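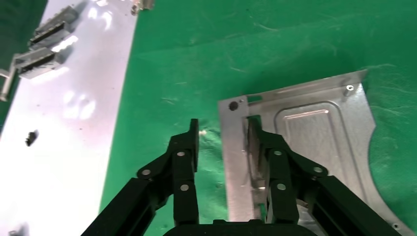
## 4. Criterios de buena práctica para la célula de manipulación

Las normas de seguridad para robots industriales fijan requisitos sobre paradas, velocidades y distancias, pero dicen poco sobre el orden de la superficie de trabajo. En la célula de Starthorpe ese vacío se cubrió con un procedimiento interno, Plikineck, cuya revisión vigente lleva fecha de 2 de marzo de 2022. En esta sección se exponen las reglas que afectan a la pinza, a la superficie y a las piezas pequeñas.

### 4.1. Delimitación de zonas

El procedimiento distingue dos zonas. La verde es la de agarre; la blanca, contigua, es la de espera. Una pieza en espera puede tocar a otra o apoyarse sobre ella, siempre que el operador pueda retirarla sin entrar en la zona verde. En la zona de agarre se admite una sola pieza de chapa por ciclo. Los restos y fragmentos sueltos deben retirarse de ambas zonas al cierre de cada serie – no entre ciclos, como pedía la primera versión.

### 4.2. Aproximación y apertura

Antes de cada descenso la pinza debe abrirse por completo y mantener los dos dedos visibles para la cámara de muñeca. En las piezas con pestaña doblada, el contacto se busca sobre la pestaña y se evita cargar la cara estampada. Los pernos y separadores que sobresalen de la chapa se tratan como obstáculos en la planificación de la trayectoria.
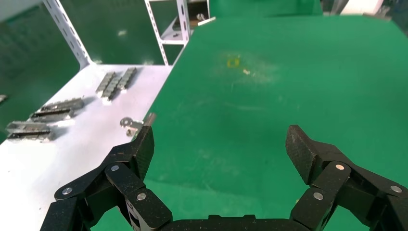 **Figura 1.** Pinza abierta sobre la superficie verde. A la izquierda, piezas metálicas sobre la superficie blanca.

La Figura 1 ilustra también un punto que la revisión de abril deberá precisar: el borde entre ambas zonas. El texto actual no asigna a ninguna de ellas las piezas menudas situadas junto a esa línea. Proponemos considerarlas dentro de la zona de agarre a efectos de inspección, con independencia del lado en que reposen.

### 4.3. Registro e inspección

Se revisaron 1,000 ciclos con el procedimiento ya en vigor, de los cuales 700 corresponden a piezas de chapa. Se anotaron 244 observaciones, la mayoría sobre orden y limpieza; solo siete obligaron a detener la serie. El equipo de Assunção, que aplica el mismo texto con otra pinza, emplea una hoja de registro más breve – un único campo para el estado de la superficie – y no separa las paradas por causa. Por ese motivo sus datos no se incluyen aquí.

La inspección de los pasadores de los dedos se hace al inicio del turno, con el robot sin energía y el bloqueo colocado. La lista de comprobación de Zoltenley sirve de base, con un apartado añadido para las puntas. Si una punta presenta desgaste visible se sustituyen las dos, y el cambio se anota en el registro junto con la versión del programa cargada en ese momento.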